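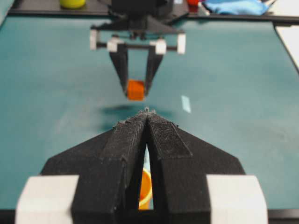 # Quiénes somos

La Fundación Dlamini es una entidad privada sin ánimo de lucro, con sede en Kustex, dedicada al estudio de las relaciones entre el pensamiento religioso y las ciencias de la vida. Su biblioteca reúne 3.562 volúmenes sobre historia natural, teología de la creación y recepción del darwinismo en los países de lengua española, además de una colección de folletos y sermones impresos que se encuentra en proceso de catalogación.

La Fundación no exige a sus miembros adhesión a ningún credo. Colaboran en ella biólogos, historiadores y teólogos de distintas confesiones, y los desacuerdos entre ellos – que existen, y en algunos puntos son profundos – se publican con la firma de cada autor.
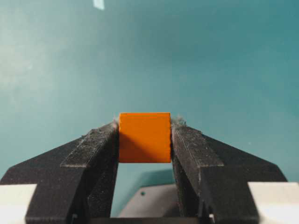
**Departamento de Historia de las Ideas Biológicas**

El Departamento investiga cómo se han leído los relatos bíblicos de la creación a la luz de la geología y de la teoría de la selección natural. Sus líneas de trabajo actuales son la polémica evolucionista en la prensa parroquial, la enseñanza de la biología en los colegios religiosos y la traducción de tratados de teología natural.

Los resultados aparecen en *Plultora*, revista semestral con una tirada de 780 ejemplares. Todo original es examinado por dos evaluadores externos, uno procedente de las ciencias naturales y otro de las humanidades. Los números atrasados pueden consultarse en la sala de lectura.

El Departamento dirige asimismo el programa Bondance, destinado al profesorado de biología y de religión de enseñanza secundaria. El curso consta de 32 sesiones y concluye en junio con un trabajo escrito. 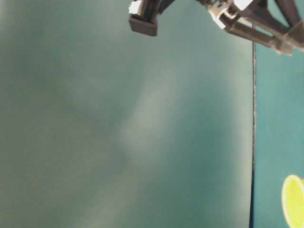

Los participantes reciben una carpeta con textos de época, notas de contexto y una bibliografía comentada, que pueden emplear libremente en sus clases siempre que citen la procedencia. La matrícula incluye el préstamo de libros durante el curso.

## Consulta y visitas

El acceso a la biblioteca es gratuito, previa solicitud por escrito en la que conste el tema de investigación. Los fondos anteriores al siglo XX se consultan únicamente en sala, a partir de las 10.00 h. Las reproducciones se autorizan con fines de estudio.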